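**From the Reading Room: The Great Paint Argument**

The front room has been repainted, and I am told we are all still friends.

For those who missed the April meeting (you know who you are, and so does the sign-in sheet), the question before us was what color to put on the walls of the book club's rented parlor. The old color was a beige that Debora Costa once compared to cold oatmeal, which I felt was hard on oatmeal. The landlord, Mr. Zavari, said we could paint it any shade we liked so long as he didn't have to look at it or pay for it.

We had 200 dollars set aside. We had 11 paint chips taped up by the light switch. We had, by my last look at the suggestion box, more opinions than members.

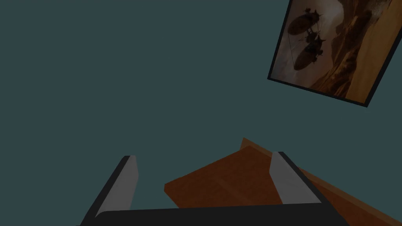 Daniyal Durrani wanted white, on the grounds that white is restful and makes a small room look larger. Bastian Rieger wanted anything else, on the grounds that he had spent 30 years in a dentist's office and did not care to go back. King-fai Siu brought a color wheel and a short talk. The talk ran past the coffee and well into the cake, and I learned that yellow makes people argue. I would have liked to test this against a room where people didn't already.

Voting was by slips of paper in a soup pot. The first round was a tie. The second round was also a tie, between two different colors, and I've stopped trying to work out how. Before the third, Man-lok Tse stood up and pointed out that we had read exactly 2 books since Christmas and might want to consider what kind of club we were becoming. This went over poorly, but people voted faster.

Painting took a weekend and the better part of a following one. A few notes for next time, if there is a next time, and I hope there isn't:

- Painter's tape comes off more easily the same day. Ours stayed up for three weeks.
- One of the rollers sheds. It's back in the supply closet, where it will surely be picked again.
- Bring your own lunch. Sandwiches ordered for a group of six will feed four, because two of the six are Bastian.

The shelves are staying as they are. There was a motion to paint those as well, made late in the day by somebody with half a can left over and a look in their eye. It failed. Wood with a decent grain to it has done nothing to deserve a second coat of anything, and Debora said she would lie down in front of it if she had to. She was wearing good trousers, so we took it seriously. 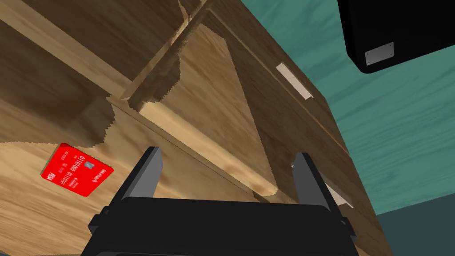
*Light brown wood, unpainted by majority vote.*

Now to the books, which I'm required to mention. Our next read is *The Grodidier Letters*, a long novel told entirely in mail between two sisters who can't stand each other. I'm on page 111 and someone has finally bought a stamp. Daniyal has finished it and keeps saying "just wait" in a way that makes me want to do the opposite. Copies are at the front desk of Chiang's on the corner, with a small discount if you say you're with us and a slightly smaller one if you tell them about the paint.

Discussion will be led by King-fai, who has promised no visual aids. Please read at least to the end of part one — the flyleaf doesn't count, and neither does the movie.

Dues can go in the soup pot. I have taken the ballots out.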